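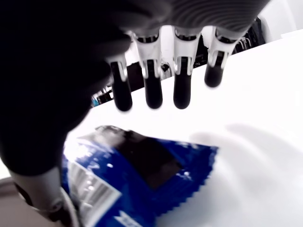 Course Reader, Vol. 4, p. 116

Parliamentary Committees: Notes for Unit 6
Prepared by Gladys Alvarado, revised August 2019

Committees do much of the detailed work of a parliament. Students often assume that a committee belongs to the government of the day. It belongs to the house that set it up, and its powers come from that house.

Types of committee

Standing committees last for the life of the parliament. They look at bills, budgets and the work of departments. Select committees are set up for one inquiry and end when they report. A joint committee has members from both houses.

What happens after an election

When parliament is dissolved, its committees lapse. Evidence already published stays on the record. A new parliament can revive an inquiry, change its terms or let it drop. Whether this is a fair use of a new majority is the question for the second tutorial.

Case study: the Valdebenito inquiry

Read pages 164 to 178 before class. The inquiry looked at how the transit contract at Drereo was awarded to Bistell. It received 307 written submissions and held hearings in February. The government then lost office and the new majority did not revive the inquiry. Note who gained from that decision and what reasons were given in debate. Reinaldo Marinho's chapter argues that the draft report should have been tabled anyway. Pletov takes the other side, and you should be able to set out both positions in your own words.

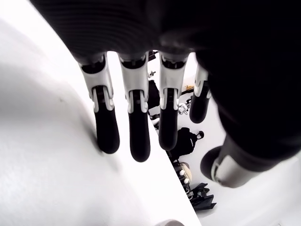
Powers to call witnesses

Most committees can send for persons, papers and records. In practice they invite first and issue a summons only if the invitation is refused. A minister in the other house usually can't be compelled to attend.

Written work: 600 words on whether a lapsed inquiry should be revived by default. Cite the standing orders by number.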